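Stumier Opens Its Paperwork Table to Everyone in Jinmont

FOR IMMEDIATE RELEASE

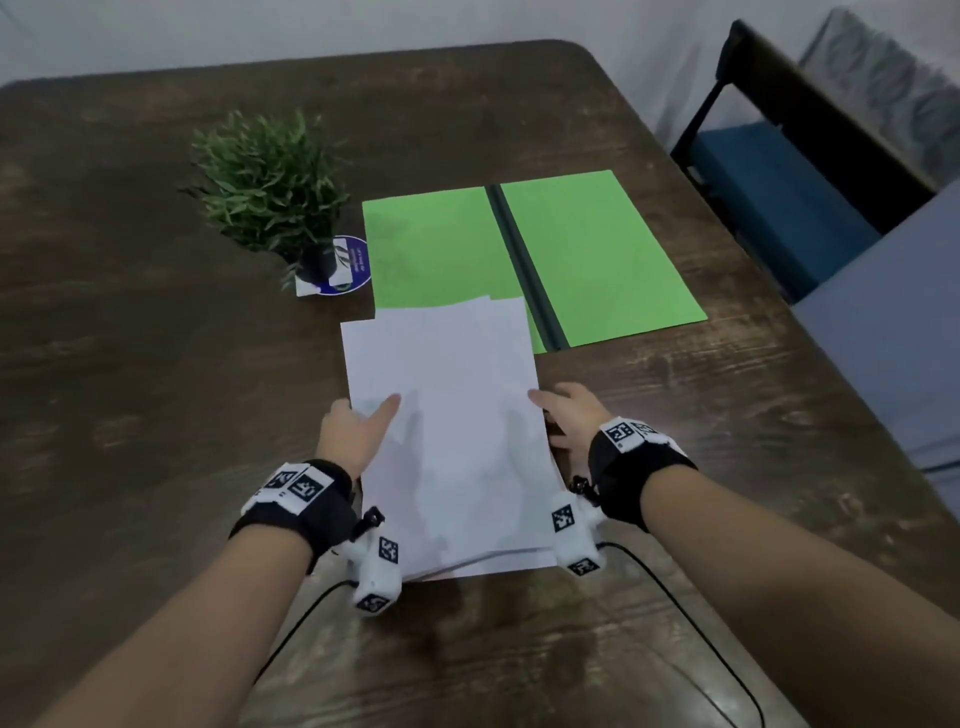 Hi, I'm Savita Vashisht, and I run Stumier, the little home-office shop on Zakharchenko Street. Starting in February we're opening our back table to anybody with a pile of papers they've been avoiding (so, everybody I know!). We're calling it the Folder Table, it's free, and you don't have to buy a thing.

The idea came out of my own kitchen drawer. I had 467 sheets of paper in there - old leases, school letters, the manual for a dishwasher I no longer own - and it took me two evenings to get through them. I felt so good afterward that I called my friend Zoriana Skoryk and talked her ear off, and by the end of the call she'd agreed to run the sessions with me.

Each session lasts 40 minutes and starts at 7 in the evening. We keep it to four people so there's room to spread out. Bring your stack, square up the edges, and we'll help you decide what stays, what gets shredded, and what goes in a folder. Bright colors are welcome. I'm a big fan of green myself, as you can find it on a crowded shelf in a second.

"People come in thinking they need a whole filing cabinet," said Zoriana. "Most of them need one good folder and somebody to sit next to."

We have a shredder and a hole punch, and there's tea. Please leave staples in until you get here - I have a very nice staple remover and I like using it.

Our neighbors at Staren, the copy shop, are giving Folder Table guests their first ten copies free, so you can send your sister her half of the family papers on the way home.

To save a seat, stop by the counter or call the shop and ask for me. Reporters are welcome to sit in, and yes, you can bring your own pile.

Press contact: Savita Vashisht, Stumier, Jinmont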